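The ketchup incident, five months on

August 19, 2023

The lead engineer at Dramska keeps a red-stained glove pinned above her desk. She says it is there for morale. Her colleagues say it is there so that people will stop asking her about March.

Dramska builds the packing cells that put bottles, jars and tubs into mixed grocery boxes. In March, one of them, installed at the Maurya warehouse, closed its gripper on a squeeze bottle and kept closing. "It was very committed," she says. "You couldn't fault the work ethic."

The force limit was supposed to be 41 newtons. After a routine update, the controller went back to its default setting for glass jars, which was 80. No alarm sounded, since the arm believed it was holding a jar, and jars don't mind. "We had an alarm for dropping things. We had an alarm for missing things. We had nothing for holding on too well."

By the time a shift worker hit the stop button, the cell had handled 340 bottles, with up to a third of them leaking. The boxes went down the line looking perfect from above. "The bottom of the box was another matter," she says. Then somebody reached past the guard to wipe a sensor before the arm had been locked out, and that is the part she stops smiling about. "He was fine. He got sauce on a glove. But the gate should have cut the power and it didn't, because it had been bypassed for cleaning and never put back. Ketchup gets the laughs. The gate is what kept me up."

The bill from Maurya listed 3,145 dollars for cleaning alone. She has it memorized.

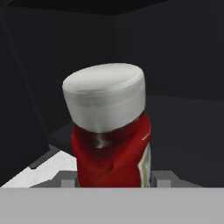
Dramska now tries every update in simulation before it goes near a warehouse, using a package called Omirent. She was slow to come around to it. "I used to say a simulator is where robots go to be right about everything." She still grumbles about the looks: the cap on the test ketchup has a wavy lower edge, and the lettering near the shoulder is a blur. The two short fingers on either side of the red body are what she cares about, and the force numbers that come with them.

And the gate? It has a keyed switch, and the cell won't start if the bypass is on. Fillix, the firm that supplied the old interlock, offered a discount on a second one. "We said we'd think about it," she says. "We're still thinking."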